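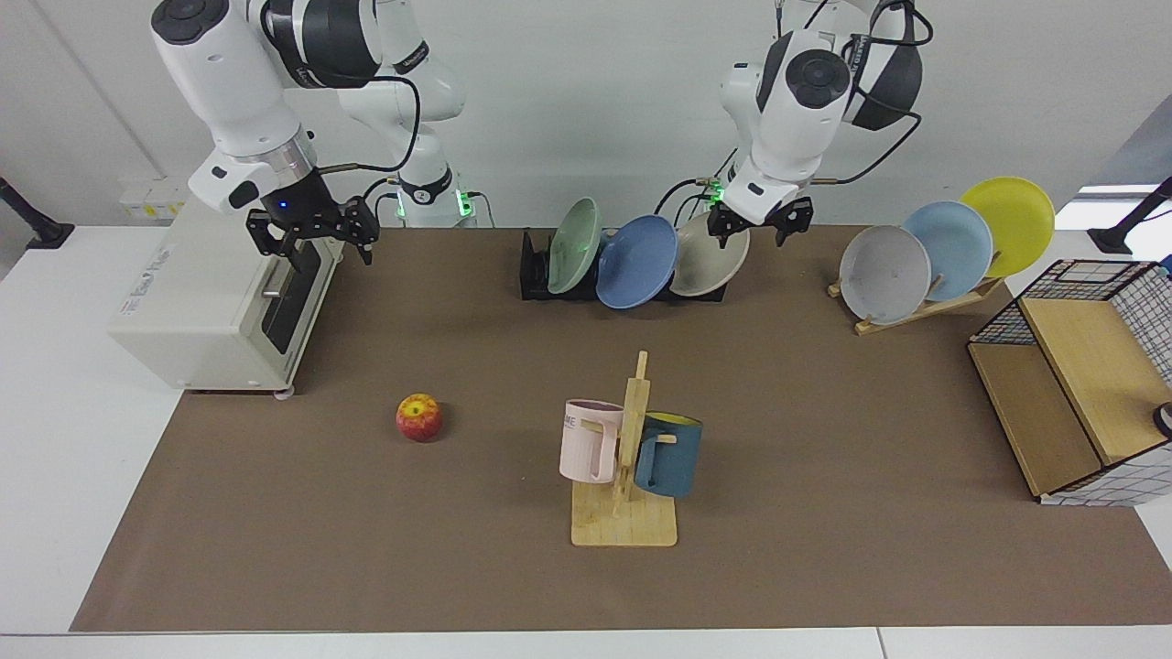
Where the plates go now

My old dish rack lived on the draining board for years and took up most of it. When I moved the toaster oven off the worktop in September, I decided to sort out the crockery as well, and I have finally got round to writing it down.

The rack is a black one with slots. Big plates go at the ends, where they can lean, and smaller ones go in the slots between. It does the job and it rinses clean under the tap.

Mugs were the bigger problem. I used to stack them two high and chipped a good few that way. Leandro Campos suggested a mug tree – he has had one from Cabello for ages – so I went and bought one for 24 pounds. It has a heavy enough base that it doesn't tip when only one side is full.

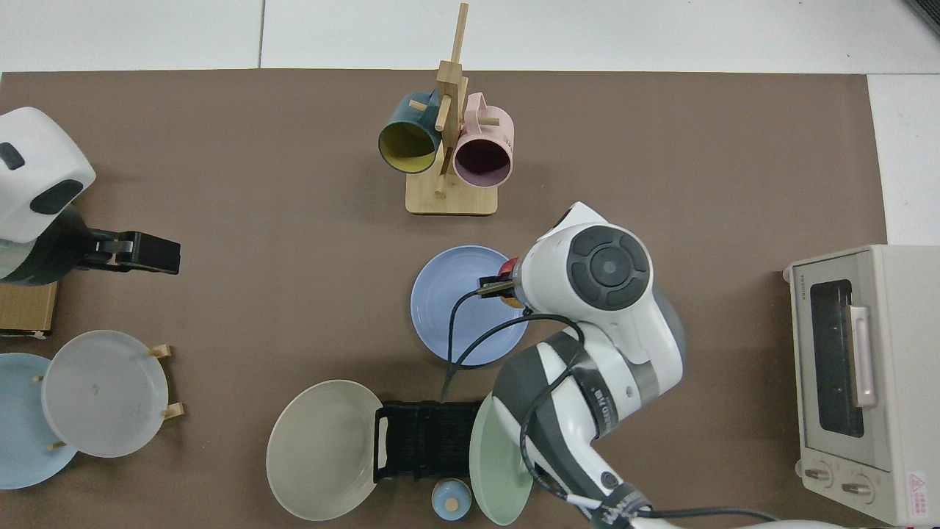 Posted by Florencio Pastor, May 10, 2025

The mug tree is light wood, and so is the little stand with the frosted plate in it. I like having one plate upright like that, as I use it most days for toast or a cut-up apple.

I put brown paper down while I try things in different spots. It saves wiping the table and I can draw round the rack with a pencil once I'm happy. The blue plate still hasn't got a place of its own. I might get a second stand, or just move it to the cupboard with the bowls.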